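The Late Ferry to Jirnavent

Quarter to five and Fergal still hadn't packed. Two shirts on the bed. One shoe. Passport somewhere, not in the drawer, not in the other drawer.

"You're not going," Nikola said from the hall.

"I am going."

"Then where's your other shoe."

He found it under the radiator. Ninety minutes to the last ferry and the road out past Ralen was all one lane since January, trucks mostly, and Gaurav hadn't called back about the car. He tried him again. Rang and rang.

The letter was in his coat. He'd read it so many times the fold was going soft. Your father's house, it said, room 3 still locked, please come and bring the key. Signed A. Lepik. He had no key. He'd never had a key. He told Nikola this and she looked at him a long time, then went in the kitchen and ran the tap for no reason.

"What," he said.

"Nothing. Eat something."

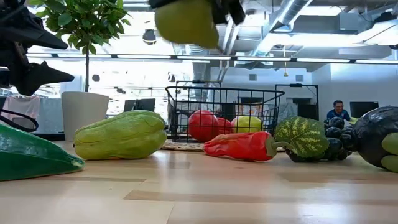

He ate standing up. Bread, the end of the cheese. She put her hand flat on the counter and when she took it away there was a key there. Small, brass, a paper tag on a string. 482 in his father's handwriting, those stupid sevens-that-look-like-twos.

"He gave it to me at the wedding," she said. "He said not till somebody asks."

"That was years ago."

"Well. Somebody asked."

Horn outside. Gaurav, in his cousin's van, the one with Preveo painted down the side and the door that didnt slide. Fergal grabbed the bag. Forgot the shirts. Went back, got one shirt.

They drove. Rain, then no rain. Gaurav talked about his knee the whole way and Fergal turned the key over and over in his pocket. His father had kept a boarding house. Three rooms, six if you counted the attic, which the inspector didn't. So what was 482? Not a room. Not an address, the whole street only went up to forty.

"Could be a locker," Gaurav said.

"It's a door key."

"Could be a big locker."

At the dock they were already pulling the chain across. He ran. Shouted something, his own name maybe. The man in the orange jacket sighed and unhooked it again and said be quick then, and he was quick, the bag banging on his leg.

Halfway up the ramp his phone went. Nikola.

"Read me the tag again," she said. "The back of it."

He hadn't looked at teh back. He turned it to the deck light, the string all twisted. One word, in pencil, almost rubbed off.

"Roussel," he said.

She didn't say anything. Behind him the ramp came up.

"Nikola? Who's Roussel?"

"My mother," she said. "Before she was married."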